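Apr 6, 2020

Bathroom, second day. Pulled forward the loose fittings and started on rust.
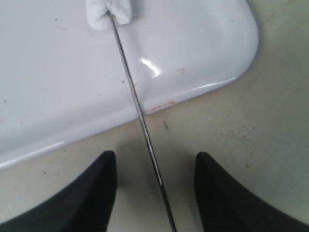
Order of work was dry brush, damp cloth, then the mild acid cleaner from Bandwood, diluted as on the bottle. Left it 28 minutes by the kitchen timer. The label allows less, but the January attempt at the shorter time did nothing I could measure. Rinsed twice and wiped down with a towel.

White enamel is forgiving as long as the glaze is intact. Orange-brown staining along a rim usually means water has been sitting under the lip. Pinpoint dark specks are a separate matter and may be chips. Will check them with a fingernail tomorrow in daylight. No abrasive pads until then.

Jouko Pelkonen telephoned from Deltport. He recommends a touch-up kit at 260 and says one coat is enough if the spot is sanded first with 300 grit. I would want two coats. He also thinks the whole lot should be replaced. Not this year.

Water meter read 3,127 at noon. Forgot to take the evening reading, so the day's figure is lost.

Still to buy: silicone, cotton gloves, a second bucket. The Clellach shop is on short hours, so phone before going. Supper was soup. Shoulder stiff from kneeling, left side only.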